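**Ticket 649** – Greifer verfehlt leichte, knittrige Teile, Fingersatz Cozma, beide Arme
Gemeldet von: Labor Stotthorpe
Zuständig bei Jomico: Rocío Quezada
Stand: August 2020, offen

**Fehlerbeschreibung**

Seit dem Umbau von den starren Backen auf die Cozma-Finger greifen wir Becher ohne Auffälligkeiten, leichte zerknüllte Teile dagegen unzuverlässig. Der Greifer meldet »Objekt gehalten«, die Finger sind aber leer. Laut Angebot von Jomico sollten die Cozma-Finger genau bei unregelmäßigen, nachgiebigen Teilen besser sein als die Backen. Davon sehen wir bisher nichts.

Steuerung ist die Nalora, Firmware wie im Mai ausgeliefert. Die Backen liefen an derselben Steuerung.

**Antwort Jomico (Quezada)**

Bitte Greifkraft auf den Standardwert setzen, Handgelenkkameras neu kalibrieren und die Griffhöhe prüfen. Die Finger passen sich dem Teil an, zu hohe Kraft verschlechtert das Ergebnis. Halteerkennung erst nach der Kalibrierung beurteilen.

**Durchgeführt**

- Greifkraft links und rechts auf Standardwert: keine Änderung.
- Handkameras links und rechts kalibriert, Restfehler in beiden Fällen innerhalb der Vorgabe: keine Änderung.
- Griffhöhe um 9 mm abgesenkt. Weniger Leergriffe, dafür setzen die Fingerspitzen auf der Tischplatte auf, und die Nalora quittiert das gelegentlich mit einer Kraftwarnung. Wieder zurückgestellt.
- Kamerakabel am rechten Arm getauscht, weil die Hotline es wollte. Keine Änderung. Ich hatte auch keine erwartet, ein Leergriff ist kein Bildausfall.
- Finger getauscht, links nach rechts und umgekehrt: Fehler bleibt auf beiden Seiten gleich. Ein einzelner schlecht montierter Finger scheidet damit für mich aus.

Danach eine Serie mit dem Knäuel, 80 Griffe, Arme abwechselnd, Startlage jedes Mal von Hand verändert. In 22 Fällen stand »Objekt gehalten« im Protokoll, obwohl nichts zwischen den Fingern war. Das Protokoll hängt als Textdatei am Ticket. Die Leergriffe verteilen sich über die ganze Serie, einen Einlaufeffekt kann ich nicht erkennen.

Testplatz mit beiden Armen und Blick der Handkamera:

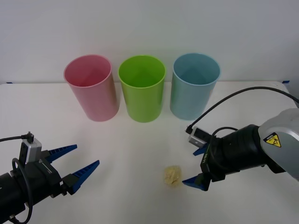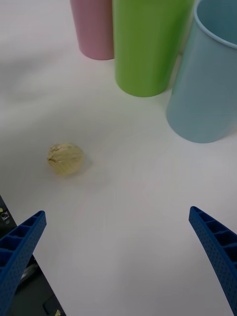 Zur Rückfrage, ob wir an der Auswertung etwas verändert haben: nein. Die Halteerkennung kommt vollständig aus der Nalora. Sie vergleicht Motorstrom und Endlage mit einer Schwelle, und diese Schwelle stammt nach meinem Verständnis noch von starren Backen. Nachgiebige Finger, die sich beim Schließen gegenseitig verformen, erzeugen ebenfalls Strom. Ich vermute, dass die Steuerung die Verformung der Finger für ein Teil hält. Belegen kann ich das nicht, weil der Rohstrom in der Oberfläche nicht angezeigt wird. Gibt es dafür einen Servicezugang?

**Antwort Jomico (Quezada)**

Ein Rohstrom-Export ist für Kunden nicht vorgesehen. Ihre Vermutung zur Schwelle gebe ich an die Entwicklung weiter. Können Sie ausschließen, dass die Kamera das Teil falsch verortet? Helle Teile auf heller Fläche sind schwierig. Wir empfehlen eine dunkle Unterlage.

**Antwort Labor**

Ausschließen kann ich es nicht, deshalb habe ich es getrennt geprüft. Kamera aus, Griffposition fest eingelernt, Knäuel von Hand an die markierte Stelle gelegt. Die falschen Haltemeldungen kommen auch dann. Die Ortung mag ein zweites Problem sein, das erste erklärt sie nicht.

Noch einfacher: Finger ganz ohne Teil schließen. Auch dabei meldet die Nalora hin und wieder »Objekt gehalten«. Wer das bei Ihnen nachstellen will, braucht weder Kamera noch Knäuel.

Die dunkle Unterlage habe ich trotzdem ausprobiert. Der gefundene Umriss wird ruhiger, das gebe ich zu, am Haltesignal ändert sich nichts. Im Übrigen steht im Datenblatt nichts von einer vorgeschriebenen Tischfarbe.

**Gegenprobe mit den alten Backen**

Backen am rechten Arm wieder montiert, gleiche Startlagen, gleiche Geschwindigkeit. Das Knäuel rutscht häufiger weg als bei den Cozma-Fingern, insofern stimmt die Werbung ein Stück weit. Die Meldung dazu war aber jedes Mal richtig: leer heißt leer. Mir ist ein Greifer lieber, der öfter danebengreift und es merkt. Einen Fehlgriff kann der Ablauf wiederholen. Bei einer falschen Haltemeldung fährt der Arm zum Becher, öffnet darüber die Finger und zählt das Teil als abgelegt.

Bei den Bechern selbst sehe ich zwischen Backen und Cozma keinen Unterschied, der den Aufpreis rechtfertigt. Das ist allerdings nur mein Eindruck, eine eigene Serie gibt es dazu noch nicht.

**Antwort Jomico (Quezada)**

Leerschluss bei uns nachgestellt, Verhalten bestätigt. Wir stellen Ihnen eine Testversion mit einstellbarer Schwelle bereit. Bitte vorher Parameter sichern, die Testversion setzt die Werkzeugdaten zurück.

**Zwischenstand**

Testversion installiert, zunächst nur links. Mit angehobener Schwelle bleiben die falschen Meldungen beim Leerschluss aus, jedenfalls in den paar Durchgängen bis jetzt. Dafür erkennt der Greifer das Knäuel nun auch dann manchmal nicht, wenn er es wirklich hält. Der Fehler ist also vorerst auf die andere Seite gewandert. Ob sich dazwischen ein brauchbarer Wert findet, bezweifle ich bei so weichen Fingern und so leichten Teilen – ich lasse mich aber gern durch eine saubere Serie überzeugen.

Offen auf unserer Seite:

- Serie mit drei Schwellenwerten, linker Arm, Knäuel wie zuvor
- dieselbe Serie am rechten Arm, sobald die Werkzeugdaten gesichert sind
- Becherserie Backen gegen Cozma

Offen bei Jomico:

- Begründung für den voreingestellten Schwellenwert
- Aussage, ob die Handkamera zur Haltekontrolle herangezogen werden kann; die Finger liegen ohnehin im Bild
- Angabe, ab welchem Teilegewicht die Halteerkennung zugesichert ist

Die Bestellung der weiteren Fingersätze bleibt bis dahin ausgesetzt. Ticket bitte nicht automatisch schließen.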